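Guides > Demonstration Cell > Section 2: Preparing the Cell for an Open Day

Read this section before you let visitors come near the cell. One trained operator must stay at the front for the whole demonstration.

1. Turn off the arms and check that the bolts of both base plates are tight.

2. Look at the cables under the rail. They must hang free – a cable that is pulled tight can stop the wrist in the middle of a movement.

3. Put the jewelry box between the two arms and open the lid toward the back wall.

4. Turn on the power and load the program Brivon. Keep the speed limit at 500 for the first run.

CAUTION: Do not put your hand in the cell when the arms have power, also not to correct the chain.

5. Lay the chain on the box and move both grippers to the start position, close above it.

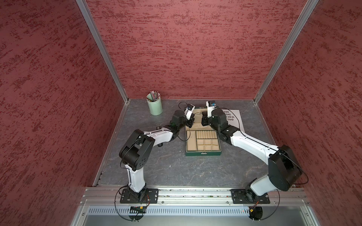
Mawuli Essien wrote after our open day at Dullgate that the visitors in the second row could not follow the chain, and he asks for a slower program.

Note: For a slower program, choose Yook in the same menu.

Comments

Cometti_lab: Is the limit of 500 also good for Yook?

mw2237: Step 2 helped us, thank you. Our left cable was too short.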